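Nazanin Golestani
@nazanin_golestani

Our lab rules for the robot table were 13 pages long. In December we cut them to 2. I want to share what stayed, maybe it is useful for other small teams. (thread)

Rule one: before you start an episode, look at the wrist camera view and not only at the table. The operator sees the table from the chair, the policy sees it from the wrist. These are two different tables.

Rule two: objects go inside the reach zone with their handles included. A cup can stand in a good place and the spoon in it can still stick out too far. We measure from the end of the handle.
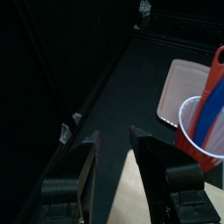
Rule three: do not change the light in the middle of a session. If somebody must open the blinds, stop, write it in the log and begin a new session number.

Rule four: check the screws on the brackets and the finger mounts every 500 episodes. Eldana Assefa made this rule after we lost 37 episodes to one finger that was a little bit loose. I was against it at first - it takes over an hour. Now I do it myself.

Rule five: a failed grasp stays in the data. You mark it as failed and you continue. Please do not delete it because it looks ugly.

What we removed: everything about the naming of folders. The Brunora script does it now and people did not follow the old text anyway.

One question is still open for us. Who may press the stop button during a demo for visitors? We say everyone, also the visitors. Michalík has a different rule and I would like to hear the reasons.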